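Volkan Güler manages keys for the Siregar building, a block of furnished apartments where most residents stay a few months at a time. His handover procedure runs to one page. Most of it concerns where a set of keys should be put down.

"A key has to rest on something that has no other use at that moment," he said. "A cabinet top fails. People put cups on it, then mail, then a gift box, and the keys go under the mail."

He prefers a plastic stool in open floor, in a color that differs from the floor and the furniture. The seat should be flat, with enough area to spread the bunch so each shank can be read without lifting the ring.

"Red on pale stone works. Gray on pale stone is a waste of a stool," he said.
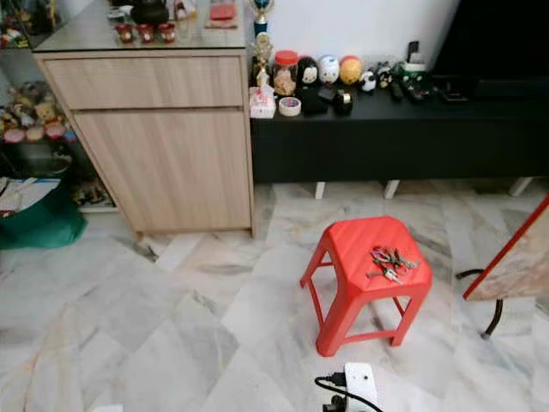 Keys on the stool, tea things on the cabinet.

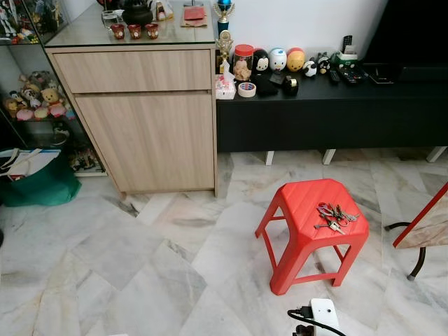 Walter Cuadros disagrees on one point: he would keep the stool for the day of the handover only and fit a wall hook for the rest of the year, at a height the resident chooses. Güler accepts the hook for single keys. With large bunches he has seen the screws work out of the plaster.

He also sorts by metal before he sorts by door. Silver-colored keys go to one side of the ring and brass to the other — a habit from his years at Gendutach, where the key room held 511 sets and labels wore off by December.

"Tags help, but I don't trust ink," he said. "I stamp the number, 3 millimeters high, and I write it in the book as well."

The book is still on paper. Spare sets stay in a steel box on the ground floor, and the box is checked at 5 every afternoon.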